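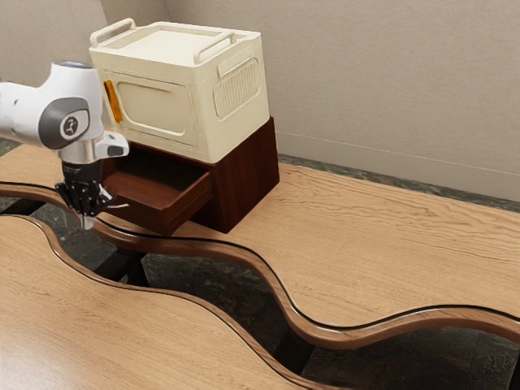
The drawer shift at Wynne

Ask Lai-ching Ho how many drawers she has opened in her working life and she laughs, then gives it proper thought over the rest of her tea. For six years she was the person at Wynne who tried out the cabinets, pulling and pushing and listening for the catch, with 1000 goes for every new design and a wrist support in her bag by January. These days she does most of it from a desk, with a simulated arm on the screen and a simulated cabinet for it to practise on.

The program is called Lameo, and she was dead against it. "I thought I'd be out by the summer," she says. She had been on the bench longer than anyone except Alasdair Skinner, who taught her the job, and the pair of them went to the first meeting with a list of 48 questions, most of them rude.

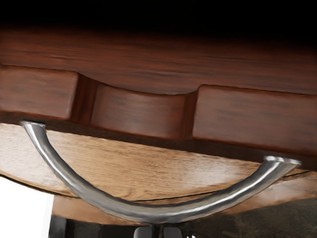
Handles took up a good many of those questions, as it happens. A person finds a curved bar without looking and hooks two fingers behind it, and until you have to spell that out for a machine you have no idea how much you know. Ashraful Thambiah, who writes the software, spent whole afternoons beside Lai-ching's bench asking where she put her thumb - and she, to her own surprise, rather enjoyed telling him.

Her title has changed and her pay went up a little, though she'd like it noted that it was only a little. She sets up the attempts in the morning and goes through them after lunch, stopping wherever the gripper's approach looks wrong to her. 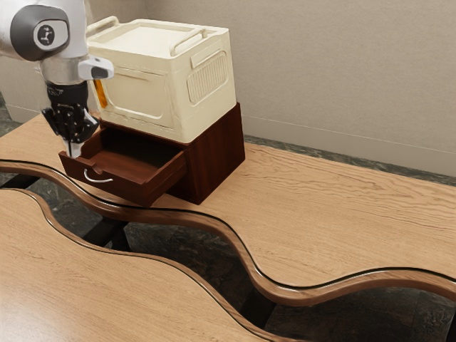

Alasdair is less won over. He misses the noise of the bench, and the talk that went on over it, and he worries that whoever comes next will never learn what a poor runner feels like in the hand. Two real cabinets from each batch still go to him, which was his condition for staying.

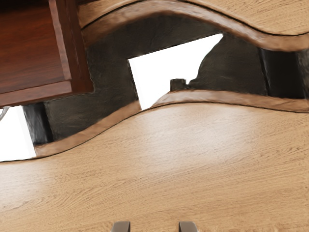 What the younger ones make of it

Gillespie Ogilvie joined last year and has only ever known the screens. He goes down to Alasdair's bench at four o'clock most afternoons all the same, and gets handed a drawer.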